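## Looking after sheets, towels and tablecloths

*Updated July 20, 2018*

These notes cover the plain household cloth most of us own: bedding, towels, tea towels, table linen and the odd curtain. They don't cover silk, wool or anything with a "dry clean only" label.

### Before washing

Shake everything outdoors or over the bath. Crumbs and hair that go into the machine mostly stay in it.

Do up the buttons on duvet covers and pillowcases. An open duvet cover swallows the rest of the load and you end up with a wet ball of socks in one corner.

Check tea towels for grease. A greasy patch needs a drop of washing-up liquid rubbed in by hand and left for ten minutes before the wash. Tea, coffee and red wine want cold water first, as soon as you can get to them. Blood, too, is always cold water. Candle wax should be left to harden, then scraped off with the back of a knife. Put brown paper over what remains and press with a warm iron, moving to a clean bit of paper each time the wax comes through.

New towels and anything dark should go through on their own the first couple of times.

### Washing

Fill the drum loosely. You should be able to get your hand in on top of a dry load. Towels in particular need room, and a packed drum leaves powder in the pile.

Use less detergent than the box says if your water is soft. If towels feel stiff, wash them once with no detergent at all and a mug of white vinegar in the drawer. Leave fabric softener out of towel loads for good. It makes them feel nice in the cupboard and stops them drying you.

Ordinary cotton sheets are fine at 40. Go to 60 if someone has been ill. Tablecloths with a printed pattern are better at 30, inside out.

### Drying

Get things out when the cycle ends. A sheet left in a heap for an hour sets its creases and you will be ironing twice.

Hang sheets by the hem, folded over the line by a hand's width, with the pegs at the ends and one in the middle. Pegging by the corners alone pulls them out of shape. Give each one a hard snap before you peg it. Towels should be snapped as well, both when they go out and when they come in.

Indoors, leave a gap between items on the airer and open the window a little. Turn things over halfway. We have a Girden airer with 3 tiers, and the lowest tier always dries last, so the thin things go there.

Seams and hems are the last part to dry. Feel those before you put anything away, especially the corners of fitted sheets and the thick band on hand towels.

### Ironing, if you must

Most bedding doesn't need it if it is folded promptly. Pillowcases take a minute each and make the bed look better than anything else you could iron.

Linen has to be damp. If it has gone bone dry, sprinkle it, roll it up and leave it in a plastic bag overnight. Iron on the wrong side first and finish on the right side. Embroidery goes face down on a towel.

For a big tablecloth, put a clean sheet on the floor under the board so the ironed part has somewhere to land.

### Folding

Clear a surface first. The bed or the kitchen table will do, wiped and dry.

**Flat sheets.** Halve lengthways, then again, smoothing from the fold outwards. After that fold from the short end to the width of your shelf.

**Fitted sheets.** Put a hand in each of two neighbouring corners, inside out, and bring one corner over the other so they nest. Pick up the other two and do the same. Lay it down, tuck the elastic edge in to make a straight side, and fold in thirds. It won't be perfect. Put it under the flat one.

**Towels.** Thirds lengthways, then in half, then in half again. The folded edge faces the front of the cupboard.

**Tablecloths.** Fold as little as you can get away with, or roll them round a cardboard tube. If you fold, change where the creases fall every few months. Old linen will split along a crease that has been there for years.

When you need to shift a fold slightly, take a small pinch of both layers close to the edge and ease it along. Tugging at a corner skews the whole piece.

### Putting away

Keep each set inside one of its own pillowcases. You take out one bundle and have the lot.

Clean linen goes at the bottom of the pile and you use from the top. That way nothing sits unused and the wear is shared out. For each bed, three sets are plenty: one on, one in the wash, one in the cupboard.

Line slatted shelves with plain white paper or an old sheet. Bare wood can stain cotton, and newspaper certainly will. Avoid plastic bags for anything stored longer than a season.

We put cedar blocks from Fernus in the corners of the shelves. Rub them with fine sandpaper every March when they stop smelling of anything. Lavender bags are fine too, as long as they don't touch the cloth.

Label the shelf edges if other people put the washing away. Single, double, towels, table. Masking tape and a pen will do the job.

### Small repairs

Mend before washing. A small hole comes out of the machine larger.

- Frayed towel edges: trim the threads, turn over a narrow hem and zigzag it.
- Worn sheet centres: cut down the middle, join the outer edges with a flat seam, hem the new sides.
- Pulled loops on towels: snip them level. They won't run.
- Loose elastic: unpick a short length of the casing, pin new elastic to the old and draw it through.

Eltton do a plain white cotton thread that is strong enough for all of these. Use a size 80 needle for sheets and go up a size or two for towelling.

Sheets past saving make good dust sheets, and old towels can be cut up for floor cloths.
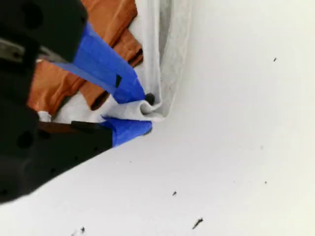 *A pinched fold of fabric.*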